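Warkside desk supplies sorting, progress report for November

The grant covers 134 sorting tasks with small office items. Of these, 11 are finished to the standard we agreed on. Our last report promised more by now, and I did not believe that number when it went in. Block placement on the white surface is still done with knit gloves on, and I remain unconvinced that the gloves suit smooth pieces.

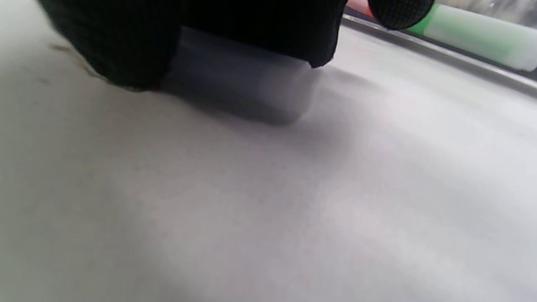 Osari, in reply to the draft: the gloves are fine, the task sheet is too vague, and changing both at once will teach us very little.

Fair enough – the gloves stay for now. The sheet gets rewritten first.

The highlighter task is further along on paper than on the table. It asks for each cap to go back on the marker of its own color and for the markers to go into the clear box with the hinged lid. "Done" was being ticked with caps still off, so I have struck 5 entries from the count.
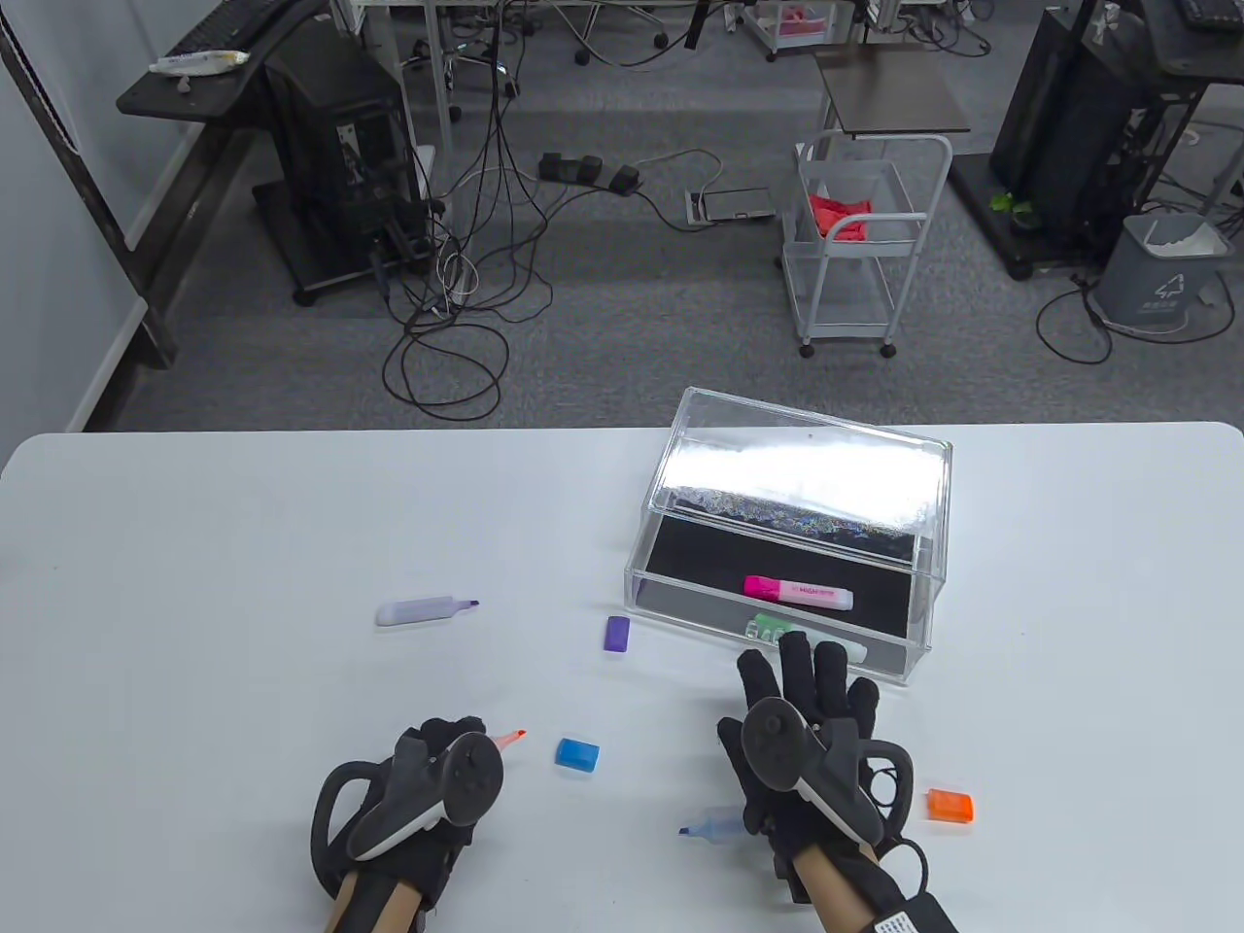 Does the project need more money to finish?

Not yet. It needs 2 more months and a stricter rule for what counts as a completed task. I would hold the next payment until the new sheet has been in use for a month.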